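I drove out to Naltetti on a gray morning expecting to hear about software. Lucie Turcotte wanted to talk about connectors.

"Everybody asks me about the clever part," she said, already halfway under the bench. "I spend my life on cables!"

She looks after the two-arm cell they call Kevura, and she's done it since last June. Her log for it is a fat paper notebook (she doesn't trust the tablet), and the cycle counter stood at 3,485 when I got there.

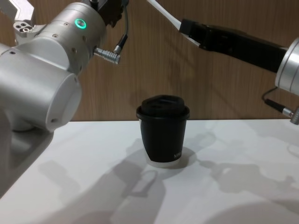

*The Kevura cell, with a coffee cup on the table between the arms.*

So what does looking after it involve? Mostly a routine she runs every 400 cycles. She puts her hand on each connector and checks that it's snug, then follows the cable back with her fingers, feeling for stiff spots. "You want slack at the wrist, but a lazy kind of slack. If it's tight when the joint turns, you're going to be buying a cable."

She found that out the hard way in her first month, when the left gripper kept dropping out mid-move. She swapped the gripper, then swapped it back, and finally caught a pin that had worked loose. Two days gone! Ross, who has the next bench over, still brings it up at lunch.
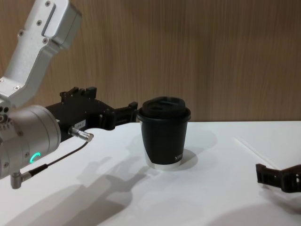
After the cables she redoes the finger alignment, and I could have listened to this part all afternoon. She jogs the arm in by hand control at the slowest speed, stops, crouches until her eye is level with the fingertips, and nudges again. Cups are her favorite test piece. "A block forgives you. With a cup, if one finger gets there early, it scoots or it tips."

I asked about spares. She keeps two cables per arm and a set of fingers, all ordered through Drallik, and she'd like to replace the fingers every 500 cycles. The budget has other ideas, so she files down the burrs and writes the date in the notebook.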